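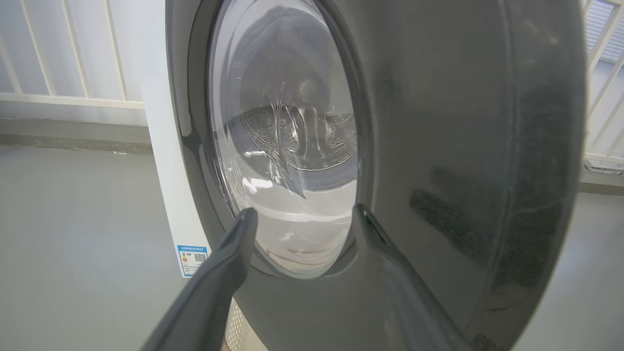 Is the Hustance reissue worth buying if I already have the 2004 CD?
Get it if you care about the live tracks. The album itself is the same master, a little louder.

That is the short version, for those who only read the top of a message. The long version follows the quote.

On the Stevgate list, September 2022, a subscriber wrote:

> I see the double vinyl of the second Hustance album is up for
> preorder again. The label page says "remastered from the original
> tapes" but gives no name and no year for the remaster. I have the
> 2004 CD and I like how it sounds. I don't want to pay import
> shipping for the same thing on a bigger disc.
>
> Also, does anyone know if the Grallbridge show on sides three and
> four is the complete set? My old tape of it has "Farina" as the
> closer and I don't see that on the track list.
>
> And is the tour in October still on? The band page has not changed
> since spring.

I got my copy early through the store where I work part time, so I can answer most of this.

First the album. I put the 2004 CD and the new vinyl through the same amp and switched back and forth for most of an evening. The drums are in the same place, the guitars are in the same place, and the small dropout in the left channel during the second verse of track four is still there. If they had gone back to the tapes I would expect that to be gone, because it is not on the first pressing from the nineties. What I think they did was take the 2004 master and raise the level a bit for the cut. It sounds fine. The bass is slightly rounder on vinyl, but that could be my cartridge.

Side two runs long and the last song suffers for it. There is some distortion on the cymbals in the final minute. I tried a second copy and it was the same, so I don't think it is a bad pressing.

Now the live part. The Grallbridge recording is very good and it is the reason I am keeping the set. It comes from the mixing desk with an audience mic blended in, and you can hear the room, which was a small one. The singer is in better shape than on the official live album from the same year. The second guitar is too quiet for the first two songs and then somebody fixes it.

It is not complete. The sleeve says 52 minutes and my own audience tape runs well over an hour. Missing are the drum solo (no loss), the long version of the opener from the first album, and yes, "Farina." That one is a shame. My guess is that the desk tape ran out before the encore, as the fade on side four comes very quickly after the last chord and you can just hear the crowd start to call for more. 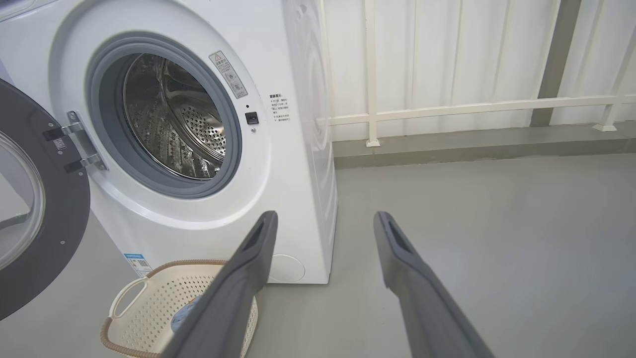

There are also 3 demos at the end of side three, before the concert picks up again on side four. It's an odd place to put them. Two were on the fan club cassette. The third is an instrumental with no title, and as far as I can tell it has not been out before. It has the riff that later became the middle part of the title track, played a good deal slower.

Packaging: gatefold, heavy card, printed inner sleeves with lyrics. The lyrics still have the mistakes from the CD booklet. The liner notes are one page and mostly about the cover painting. No session dates, no studio credits, and nothing on who did the transfer. The black version is 530 copies and the gray version is 500, hand numbered on the back. The gray one looked a bit noisier to me on paper - people always say that about colored vinyl - but in practice I heard no difference between the two.

On the tour, I can only pass along what the venue told me when I called. The October date here is on, tickets are valid, and doors have moved half an hour earlier because of a second support band. I don't know about the other cities. I would call the venue before booking a hotel.

If anyone has a better source for the Grallbridge encore than my tape, please write to me off list. Mine has a flip in the middle of "Farina" and loses most of the solo. I can trade the two radio sessions, both from first generation copies, or the Stevgate rehearsal that went around here a few years ago.

One request for the list: please trim your quotes when you reply. The last digest had the same track list in it over and over and I gave up scrolling.

Has anyone compared the first pressing directly with the new one? I only have the first pressing as a CD transfer someone made for me, and I would like to know about that dropout for sure.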